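Cabin bag only for two weeks in August?

rafsan_k
Hello all. My wife and I go to Dolincombe in August and our ticket allows only small bags. I am thinking to buy the Zunex 400 backpack. Is it enough for two people who like to change clothes for dinner?

Menaka W
One bag each, yes. I did the same trip with three dresses, one linen pants and sandals. Wash in the sink at night — it dries before breakfast.
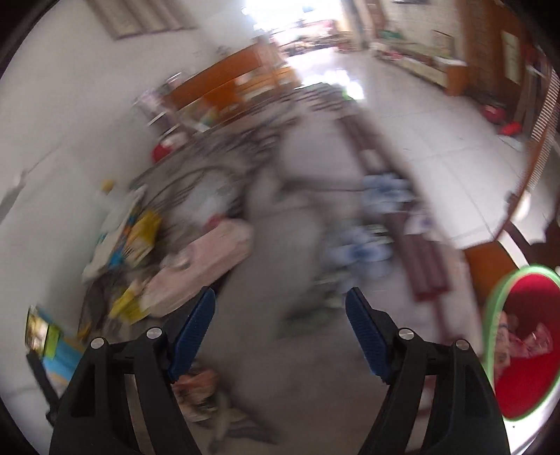 The thing I regret is the second pair of shoes. They took half of the bag and I wore them one time.

grollus308
I don't agree about the sink. My room was near the sea and cotton stayed damp for two days. Pay for the laundry.

Menaka W
Cotton, maybe. I said linen.

rokeya.m
Dolincombe is cold after 9 pm, even in August. Please take one real sweater, not only a scarf. And wear it on the plane, so it doesn't use space.

rafsan_k
Thank you. My wife says the sweater yes, the sink no. Does the Zunex keep its shape if it is not full?

grollus308
Mine doesn't. I changed to a Meinecke.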